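# Paño de microfibra Skomix para cristales y superficies

Llevo vendiendo trapos, bayetas y gamuzas desde que mi suegro me traspasó la tienda, y si me hubieran dicho entonces que acabaría escribiendo una página entera sobre un paño, me habría reído un buen rato. Pero es que me lo preguntáis tanto por teléfono que ya toca ponerlo por escrito.

El Skomix es el que uso en mi casa. Lo uso en las ventanas del salón, en la mampara y en la mesa del comedor, que es de madera oscura y canta cada huella como si la hubieran pintado con tiza. Se humedece un poco, se escurre bien (bien de verdad, que no gotee) y se pasa sin apretar. Para la mampara le echo unas gotas de vinagre y listo.

## Lo que trae el paquete

- 3 paños por paquete
- Lavado a máquina a 60 grados
- 2 caras: una lisa para cristal y otra de rizo corto para el polvo y la grasa
- Costura remetida en los cuatro lados

Ojo con el suavizante, que es el enemigo número uno. Deja una película en la fibra y luego el paño resbala por encima del agua en vez de recogerla. Tampoco lo metáis con toallas, que sueltan pelusa y se la queda toda él. Yo junto los de la semana en un cubo y los lavo aparte.

¿Y cuánto dura? Pues depende del trote. El fabricante habla de 500 lavados y yo no he llegado todavía, así que no os lo puedo confirmar. El primero que estrené lo tengo ya relegado a las llantas del coche – y ahí sigue, feísimo pero cumpliendo.

Vicente Ojeda, que limpia los escaparates de media calle, se pasó del Valtura al Skomix en septiembre. El Valtura es más grueso y absorbe más, eso hay que reconocerlo, y para fregar la encimera lo sigo prefiriendo. En cristal, en cambio, a mí me deja velo y tengo que repasar.
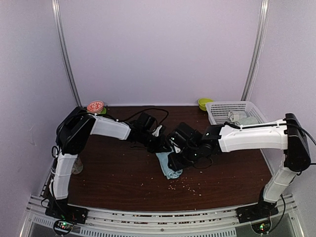 Si lo queréis para muebles barnizados, probad antes en una esquina que no se vea y pasadlo siempre a favor de la veta. En aceite o cera yo lo usaría seco, por la cara de rizo. Y para pantallas, la cara lisa y nada de producto, que luego vienen los disgustos!

## Pedidos y cambios

Se puede recoger en la tienda Espinoza o lo mandamos a casa. Si compráis para un bar, una oficina o una comunidad, escribidme antes y os preparo precio por caja. Los cambios, con el paquete sin abrir y el tique. Una vez lavado ya no lo puedo aceptar, lo siento.

Los recambios del limpiacristales Pliltcombe van en otra página, no los pidáis por aquí que se me mezclan los albaranes.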